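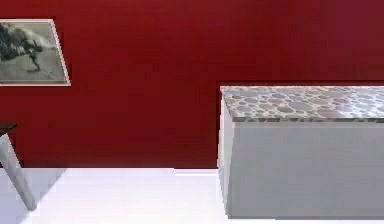 Essam Fahmy wrote:
Disagree with section 4 as drafted. If the seed, the layout ID and the start pose are logged, a third party can rebuild the episode. Asking every lab to also publish rendered views from each start state adds storage and gives us nothing we can score.

gripfault wrote:
It gives us something we can check. A seed is only reproducible against the same build of the simulator and the same asset pack. Change either and the seed resolves to a different kitchen. We lost most of May to this on the Tullach runs. Same seeds, same config file, and 173 episodes came up with a different counter texture from the original set. The logs said they matched.

Essam Fahmy wrote:
Then pin the asset pack by hash. That's a one-line rule.

gripfault wrote:
Already in 4.1. It doesn't cover driver-level rendering differences, and it doesn't cover people who edit a texture locally and forget.

Wanda Krawczyk wrote:
Moderator hat off for this one. Current wording, so we are all arguing over the same text:

4.1 The asset pack shall be identified by hash.
4.2 The start state shall be recorded as full object poses, not only as a seed.
4.3 At least 2 rendered views per start state shall be kept with the episode record.
4.4 Textures and lighting shall be drawn independently of object placement.

4.3 is the contested one. I would like to keep it. 4.4 has had no comments and I think it deserves some, as most of the kitchens I have been sent this year would fail it.

bennani_user wrote:
We run Bennani for scene generation and 4.4 is not possible with the stock sampler. It draws the surface finish and the object set from the same stream. You can split them but you need to patch it.

gripfault wrote:
Patch it, then. If a patterned counter always comes with the same clutter, the policy can learn the pairing and your success rate says very little about grasping.

bennani_user wrote:
Easy to say. Our published set is 2,784 episodes and all of it predates the draft. Do we mark the lot as non-conforming?

Wanda Krawczyk wrote:
Mark it as "prior to draft". I don't want a rule that throws out old data. I want a label that tells the reader which rule was in force.

On 4.3, a view lets a reviewer see what the pose table won't tell them quickly: how busy the worktop is, which items stand close together, whether the surface pattern is likely to make edges hard to pick out. 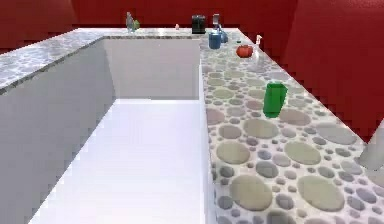
A reviewer who has to work that out from a list of coordinates will skip it. I know this because I have skipped it. My proposal is that 4.3 stays as "shall" for evaluation sets and drops to "should" for training sets. Storage then becomes a minor cost, as evaluation sets are small.

Essam Fahmy wrote:
I can live with that split. I'd still want the resolution stated. If a lab keeps thumbnails so coarse that you can't tell a mug from a bottle, they've met the wording and helped no one.

Wanda Krawczyk wrote:
Agreed. Suggest: "Views shall be kept at the resolution supplied to the policy, or higher."

gripfault wrote:
Why "or higher"? Keep the exact input. If the policy gets soft, blocky images then the reviewer should be looking at soft, blocky images. A nice clean render hides the problem.

Essam Fahmy wrote:
Because some of us already keep a high-res render for debugging and don't want to store both.

gripfault wrote:
Then downsample on request. But the filter matters — two labs downsampling the same render will not get the same pixels. I'd rather the rule said policy input, full stop, and anything else is optional.

nightshift_eval wrote:
Side question on 4.2. Does "object poses" include fixed furniture? On the Prison benchmark the counters are treated as part of the room and never logged. We had a case where a counter had been moved 4 cm between releases and every reach was short.

Wanda Krawczyk wrote:
It should include them. I'll change it to "all collision bodies, fixed or movable". Thanks.

bennani_user wrote:
That makes for a large file in a full kitchen.

nightshift_eval wrote:
Store the fixed bodies once per layout and point to them by layout ID. Nivasent exports it that way and the overhead is around one percent for us.

Essam Fahmy wrote:
Fine, as long as the layout file is hashed too. Otherwise we are back to the Tullach problem with a different file name.

Wanda Krawczyk wrote:
Adding that to 4.1. Still open: exact input versus "or higher" in 4.3, and whether 4.4 needs a test or just a declaration. Please keep replies on 4.4 in their own thread, the last round was hard to sort out.

bennani_user wrote:
Declaration. I don't see how you'd test independence on a small evaluation set anyway.

gripfault wrote:
You read the sampler code. Will start the other thread.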